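Gripper build, part two: the cable, the mount and the wrong screws

2 Aug 2023

I said I'd write this up in June and didn't, so some of it comes from the notebook and may be out of order.

The gripper is a hand-held one. You carry it by the handle, squeeze, and two fingers close on whatever is in front of them. A small wide-angle camera sits behind the fingers and records what they're doing. Later the same fingers and camera are meant to go on the end of the arm that has been on my bench since December. The arm still has no working elbow and I'm leaving it out of this post.

I do the printing at home and the assembly at Ludotden, the shared workshop. My flat is too small for anything with a fisheye lens. You get the ceiling, the cooker and your own knees in every recording.

The first set of fingers was too stiff. I printed them solid, which was a waste of filament, and they pushed small objects away before they closed. The second set has slots cut through the back so that the tips bend inwards. They weigh less, and they hold a tape measure or an onion without much trouble. A full teacup is still beyond them. Each pair weighs 169 g with the screws in, and I'd like to lose a bit more from the base, where there is a lot of plastic doing very little.

The screws were my own fault. I ordered the Furkola kit because it was cheap and had the right thread, and didn't notice that the heads are domed. They need to sit flush or the slide catches on them halfway. Stella Lyimo lent me a countersink and I opened up the holes by hand. It took an evening. If you print the part yourself, put the countersink in the drawing. I've now changed the file.

The slide itself is a length of Cestton rail cut down with a hacksaw. File the ends afterwards and clean the filings out before you grease it. I greased it first and had to strip the lot.
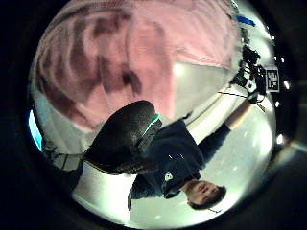 Can you use an ordinary USB cable for the camera?

Up to 2 metres has been fine for me, and past that I started losing pieces of the recording. A longer cable with its own power might work but I haven't bought one.

The other problem with cables is the pull. When you walk with the gripper the plug takes all of the strain, and I bent one socket that way before I thought to do anything about it. There is now a small hook printed into the handle. The cable goes round it once and then up to the plug, with enough slack that you can turn your wrist. Mhairi Swanson suggested a cable tie as well. I tried it and took it off again, as I was cutting it every time I wanted to change something.

The camera mount has been through 5 versions. Versions one to three cracked along the layer lines at the same place, just under the lens. I turned the part on its side for the fourth and it stopped cracking but wouldn't fit on the printer bed with its foot attached. The current one is in two pieces, held with a dovetail and a dab of glue. I'm not fond of the glue. It does mean the lens comes back to the same position after I've had it apart, and that matters more to me at the moment than how it looks.

Total spent so far is £241, counting the rail and the camera and leaving out filament. The camera was over half of that. Els Dewulf has built something similar with a much cheaper one, and her recordings are grainy in the evening but perfectly usable in daylight. If I were starting again I'd probably go that way first and upgrade once the fingers were right.

Still to do:

Pads for the fingertips. I have some silicone sheet, and will try that before casting anything.

A proper trigger spring. The one in there now came out of a clothes peg and it is too weak.

Take some weight off the base.

Put the files somewhere people can get at them. Two readers have asked. They need tidying first, as half the parts are called "test".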